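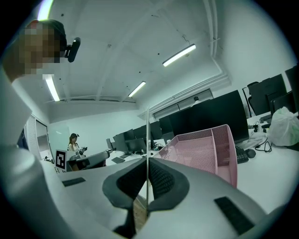
3. How people talk about the kettle

I came to shared office kitchens by accident. I'd been asked to look at meeting habits at Sellomer, and I kept finding that the good bits of my notes were all written next to the kettle. So I moved my chair (with permission!) and stayed there for 17 mornings, and what follows leans heavily on those.

The first thing I noticed is how short the talk is. A kettle for two mugs boils quickly, and people seem to know by ear how much time they have left. They'd start on the weather or the bus, get to something that mattered, and then wrap it up just as the switch clicked off. I logged 324 of these little chats, and most were over before the milk went back in the fridge. Eylül Şimşekoğlu, reading my early drafts, called them "boil-length conversations" and I've pinched the phrase for the rest of the paper.

The second site, Zirnden, was different, mostly on account of its hot water tap. With no wait there's no excuse to stand about, and I had whole mornings where people came in, filled up and went.

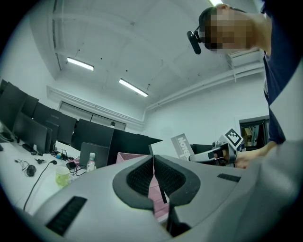
I did wonder if Zirnden was simply a quieter place, so I went back in November when the tap was out of order and an old kettle had been dug out of a cupboard. The chatting picked up on the first day. One woman told me she'd learnt the name of a man she had sat near for 8 months, which pleased me no end, although I can't hang much on one story and I won't try.

Figure 2. Chats logged per morning at each site, by way of heating water. Mornings with a fire drill are left out.

There's a snag with all this, and it's me. A stranger with a notebook by the biscuits is a talking point in herself, and the early counts at Sellomer are certainly puffed up by people asking what I was up to. I've kept those chats in Figure 2 but marked them separately. Lashari makes the same choice in a study of stairwells, and I found the reasoning there hard to argue with. Section 4 takes up the question of who washes the mugs.

17 shares
2 comments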